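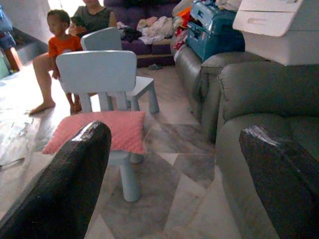
Cushion duty in the living room, from the gripper's side.

Hi all, it's my turn to fill the research corner, so you're getting chairs and cushions from me. I've spent most of the fall on Vernar, our project on teaching a two-armed robot to tidy in homes people are living in, and we finally have a result I'm happy to show around.

The question was pretty plain. If you have a fixed budget of demonstrations, do you record them all in one neat lab room, or spread them over lots of lived-in ones? Natália Murín and I set it up as a straight comparison. One policy learned from 1192 demos recorded in our Linham lab, where every cushion starts on its own mark on the floor. The other got the same number, 1192, but from family homes, with the furniture left wherever it happened to be and people going about their day. Same network, same training time, same everything else (I checked the config files twice, then Natália checked them again!).

Then we ran 100 trials of each in homes neither one had trained on. The task was to lift a cushion off a small chair and put it on the sofa. The lab policy managed 41. The home policy managed 73, and I did a little dance in the hallway.

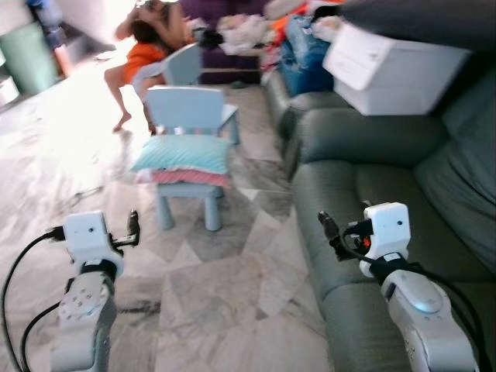

What surprised me most was where the lab policy lost its points. I'd have bet on the grasp, soft things being such a pain to pick up, but it mostly went wrong on the way in. Shiny tile threw it off badly, and so did any second chair standing close to the first. It would drift toward the gap between the two and sort of hover there, poor thing. Stacked cushions are still hard for both policies – they love to grab two at once – and I don't have a good fix for that yet.

We also tried dropping the wrist views and keeping only the head view. The home policy fell to 52, so the wrist views are staying.

Next up is folding, which scares me a bit. Natália is giving the longer version of this talk on Wednesday in the Gullano room, with all the failure clips, and she has promised to take questions about the stacking problem so I don't have to.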